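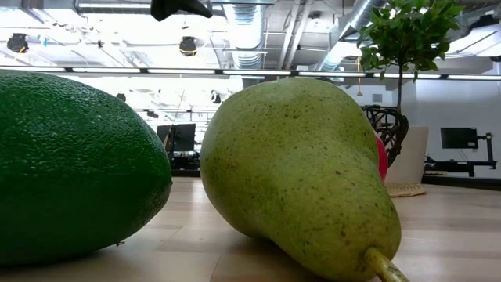
People keep asking me if a machine can do their chores yet. Short version: some of them, slowly, if you set the room up first. Longer version below.

I write about this for people who buy things, so I'm going to stick to what it's like to have one of these in a kitchen or a stockroom. No forecasts for 2040.

Start with what already works. Dishwashers, washing machines, floor vacuums. All three are good because each one has a box or a flat surface and one job. The part that's still on you is everything before and after. Loading. Folding. Picking the sock up off the floor so the vacuum doesn't eat it.

That before-and-after part is what the two-armed setups are going for. Pick a thing up, put it where it belongs. Groceries into a bowl, parts into a bin, cups onto a shelf.

Fruit is a better test than it sounds. A lime is small and hard and rolls. A pear is wide at one end and narrow at the other, and it bruises. An avocado might be a rock or might be mush and you can't tell by looking. You and I change our grip for each one without thinking about it.

Boxes are easy by comparison. Every side is flat and the label tells you what it weighs. That's why warehouses got arms years before kitchens did. 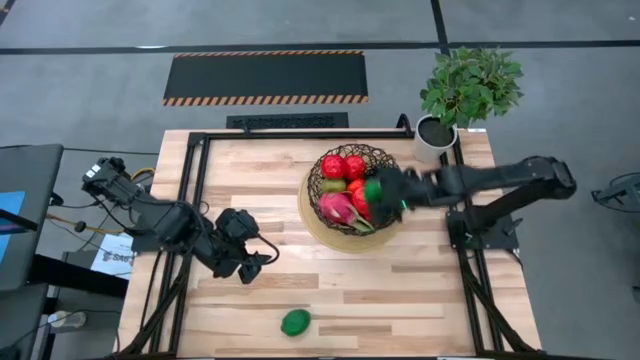 Lotier Bench Notes

Putting fruit in a basket has its own problems. The rim is in the way, the sides are full of gaps a fingertip can go into, and there's already fruit in there. So the arm has to come down from the top and let go low enough that nothing bounces.

I keep a tally when I go see these, same chore every time: clear a table of mixed produce into one container. The best session I've logged was 40 pickups with 28 done clean on the first try. Most of the rest got there on a second or third try. A few rolled away and a person had to step in.

28 out of 40 is good research and a bad appliance. If your dishwasher left a third of the plates dirty you'd send it back.

Speed: about 65 seconds to put away what I'd put away in 6. I timed myself with the same pile on the same table. I wasn't rushing.

A lot of people say speed doesn't matter because it can run while you're at work. I half agree. For a counter of groceries, fine, take all afternoon. For a packing line, no. A small shop that pays by the hour can't have one station running at a tenth of the pace of the others.

The thing that matters more to me is how often somebody has to come over. A slow machine that never calls you is useful. A fast one that calls you every ten minutes is a second job.

Two product notes, since I get asked. Iten sells a single arm for light bench work. It's sturdy and repeats the same move all day, but you have to put the part in the same spot every time. For kitting screws, good. For a kitchen, no.

Ekow goes the other way, two arms and software that's supposed to handle whatever is on the table. It does handle more. It also hesitates a lot – you'll see it hover, back off, hover again. I'd call it early.

Siqueira has been promising a home version since I started this account. I haven't tried it and I'm not going to review a web page.
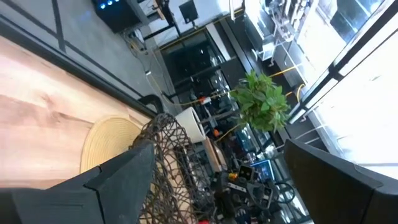
Space is the next thing. A pair of arms wants its own table, bolted or clamped down, with power close by and room to swing. My kitchen counter is two feet deep and has a toaster on it. I don't know where I'd put the arms and I don't know many people who would.

Then cleaning. Anything that handles food gets sticky. I want fingertips that come off and go in the dishwasher, and I've asked every company I talk to about it. Mostly they write it down.

Where I'd spend money today if I ran a small shop: one fixed arm, one boring task, parts in trays. Sorting returns, loading a tester, that kind of thing. Give it a month before you decide.

Where I'd spend money today at home: a better vacuum, and hooks by the door.

What would change my mind is 40 out of 40, with different produce each time, in a room the company didn't set up. Speed can come later.

Somebody asked about laundry. Towels are getting decent. Fitted sheets, no. I'll do a separate thread on folding in November, after I've been to see two more setups.

Replies are open. If you have one of these running in a real shop, tell me how many times a day you have to walk over to it.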